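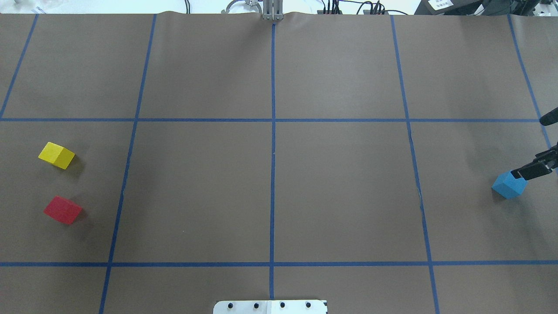
Blue block in the gripper, red and yellow on the other side of the grid.

Kindov 4 review
By Dagmar Halás, June 2018

I've been running Kindov 4 on our two-arm bench since May, and I like it enough that I've stopped maintaining my own calibration scripts. It's a planning and perception package: you give it your camera streams and arm models, and it gives you a shared map of the table, grasp candidates and motion plans that keep the arms out of each other's way.

The part I love is the grid registration. You lay tape lines on your work surface, type in the spacing, and the head camera and the wrist cameras all get tied to the same set of lines. With Guvetti, which I used before, I was printing marker boards and taping them down again every time somebody leaned on the table. Kindov works from the crossings, and a single clean one is enough to correct a wrist camera that has drifted (you do need the head view for the first pass, so it knows which crossing it's looking at).
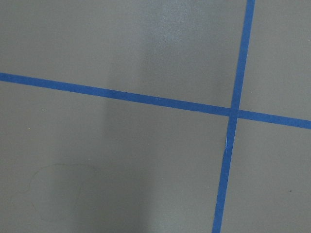 Fletcher Lowther thinks I'm too kind about this bit. Creases in the tape threw his line fit off, he says, and he got steadier results after raising the edge threshold well past the default. I tried his setting and kept it.

Speed is good. Line detection adds up to 22 ms per frame on our old desktop, and the planner runs in its own process, so a slow plan doesn't hold up the cameras. The plan viewer is a joy — you can scrub through a motion before sending it, see where the arms' reach overlaps, and drag a waypoint with the mouse. I ran 100 plans overnight in simulation just to read the logs, and the logs are readable! Each rejected plan has a plain sentence next to it saying which joint or which collision pair was the trouble.

Glare is the weak spot. A shiny patch next to a line can pull the fitted edge over, and the confidence number doesn't drop as much as I'd like when that happens. 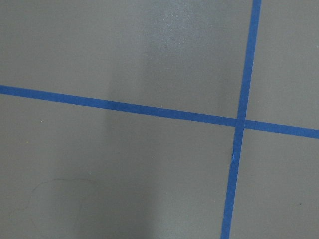
One reader, Doolan, wrote in to say the exposure lock fixes most of that: set it once per camera, save the profile, and never let auto exposure run during registration. Good tip, and it ought to be in the manual, where the camera chapter is thin and the settings page still shows menus from version 3.

The license is $105 per bench, with no yearly fee. The Sorkley plug-in for logging is extra and I haven't missed it.

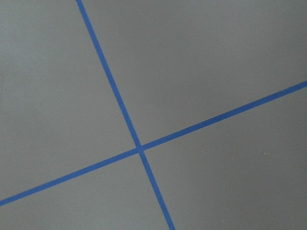

Does the grid have to be square to the robot base?
Any angle works, as long as the lines are straight and you enter the real spacing between them. The base offset gets solved in the second step of the wizard.

I'm moving our second bench over next, with the edge threshold raised and exposure locked from the start.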